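Dremgate Player Support
Help pages > Equipment and home setup > Care of controllers, consoles and the play area

Last reviewed in May

The guidance on this page applies to players who use the Dremgate client at home on a console or a desktop computer. It covers routine cleaning and storage only. Faults in the software are dealt with on the Connection and Performance page.

Before you begin

Save your progress and return to the title screen. Dremgate writes to the save file whenever a character enters or leaves a settlement, and a console that loses power at that moment may leave the file incomplete. Shut the console down fully and unplug it at the wall. Rest mode is not sufficient.

Controllers

Wipe the outer shell with a dry microfiber cloth after each long session. For marks that do not lift, dampen a corner of the cloth with clean water, wring it out well, and wipe again. Household glass cleaner should not be used on any controller – it can cloud the plastic and loosen printed symbols.

Dirt in the seam between the two halves of the shell may be removed with a wooden toothpick, held flat and drawn along the join. Do not use a pin or a knife. Around the sticks, a soft, dry toothbrush is suitable. Turn the controller face down while brushing so that crumbs fall out.

Players who complete the Gruvammont raids often report that the left stick drifts. Before requesting a replacement, clean around the base of the stick, restart the console, and run the dead zone test in the Options menu 3 times. If the marker settles in a different place each time, the stick is worn and cleaning will not correct it.
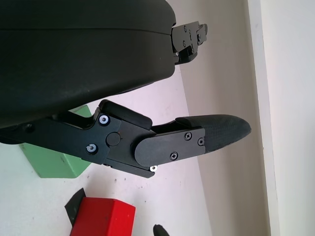
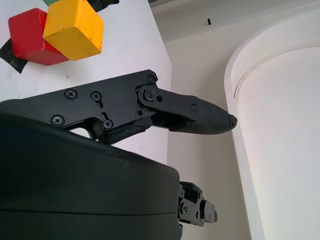
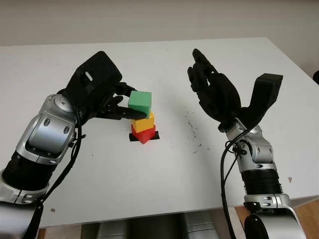
A player writing as Rarier has asked us to add that the dead zone test gives a false reading if the controller is still charging, and that it took two evenings of brushing out a perfectly good stick before the cable was suspected. We have confirmed this on our own equipment. Please disconnect the charging cable before running the test.

Keyboards and mice

Unplug the keyboard, turn it over, and tap the back gently. Lift loose dust from between the keys with a soft brush. A cloth lightly dampened with water is enough for the key tops. Allow the keyboard to dry completely before it is connected again.

The feet of a mouse collect a ring of dirt which slows it on the mat. Scrape this away with a fingernail or a piece of stiff card. Cloth mats may be washed by hand in cool water with a little dish soap and dried flat, away from radiators.

Ventilation

Leave a clear space of 2 inches or more on every side of the console. Closed cabinets are not recommended. Vacuum the outer vents with a brush attachment on the lowest setting – once a month is usual, and more often in homes with pets.

If the fan becomes loud during the Van Leeuwen chapter, where the harbor crowds are at their largest, lower the crowd setting from 100 to 40. The change takes effect at the next loading screen. Should the noise continue at the lower setting, check the vents again.

Cables and storage

Coil cables in wide loops and fasten them with a strip of cloth or a reusable tie. Tight bends close to the plug are a common cause of failure. Controllers that will not be used for a season should be stored partly charged, in a dry drawer, with nothing resting on the sticks or triggers.

Related pages: Backing up a save file. Button layouts for left-handed players. Requesting a replacement code.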